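My grandfather went to the cod for 29 seasons, and my mother says he never once learned to swim. He left Jotonton every spring with the other men of the street, and he came back when the first snow was on the boats. In between there was Forkanstead, on the other side of the water, where the fish was split and salted and laid on the stones to dry.

I knew Forkanstead only from his talking. I knew the long shed, the bad stairs, the bell for the tide. When I was small I believed that it was a country.

In 1975 the company did not send the ship. The men stood on the quay with their bags from five in the morning. At noon a clerk came and read from a paper that the season was finished, and the next one also. Grandfather carried his bag home and put it behind the kitchen door, where it stayed until he died.

I found his account book last January, when we emptied the house. On every page there was one name written in a different ink: Taşdemir. Taşdemir, salt. Taşdemir, twine. Taşdemir, two pairs of boots. Nobody in my family knew the name. I wrote to the harbor museum in Forkanstead, and after some weeks I received a telephone number.

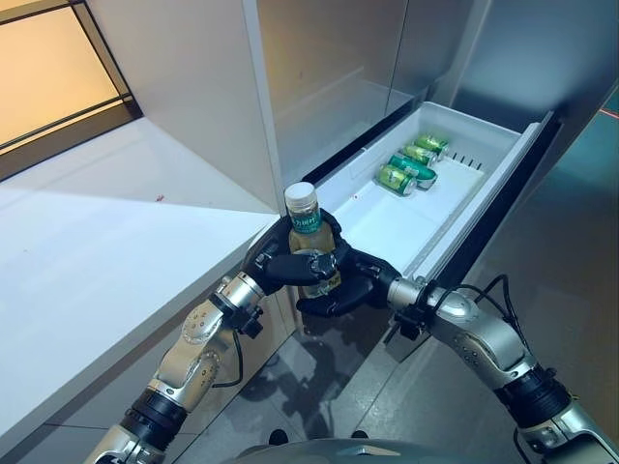 Nermin Dursun told me on the telephone that Taşdemir was her mother's father, and that he kept the store above the drying stones. He gave the men what they needed in spring and they paid in fall, she said, if the fish was good.

"And if it was not good?" I asked.

"Then they paid the next fall."

I turned to the last page. I had looked at it many times and I had understood it as a price, but now I saw that it was a debt. 3000, in grandfather's careful numbers, and under it the word "spring."

I did not speak for a moment. I could hear a kettle in her kitchen, or maybe it was in mine.

"Was it much money?" I said.

"For my grandfather, yes. It was the winter flour."

So I took the ferry. It is called the Florkik, and it goes over in one night. I sat on the deck with the account book inside my coat and I watched the lights of Jotonton go down behind the water, as he must have watched them - only he had work to go to, and I had an envelope.

The store was still there, at the top of the bad stairs. The shelves had gone, but the counter stood in its place, with the brass measure nailed along the side. I put the envelope on it. I had prepared some sentences on the ferry and I forgot all of them. 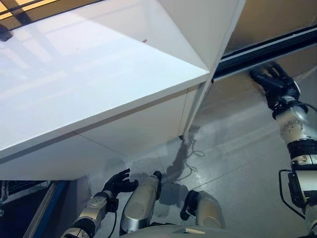
Keep it in your coat, Nermin told me, he crossed that page out himself the winter the ship did not come. She brought his book from the back room to show me. It was the same kind as ours, with the same gray cloth. There was grandfather's name, and the number, and through both of them a line made with a ruler.

"But he never wrote to tell him," I said.

"He did not know how to write a letter. He knew how to write numbers."

We went out and sat on the drying stones, which were warm, and ate bread and herring from a paper. The tide bell rang. She asked me what kind of man my grandfather was after he stopped fishing. I told her about the bag behind the kitchen door, and that every April he took everything out of it, brushed the boots, and packed it again.

More stories
The Net Mender's Winter
A Letter for the Second Mate
Salt on the Stairs
What the Pilot Owed
Three Nights off Jotonton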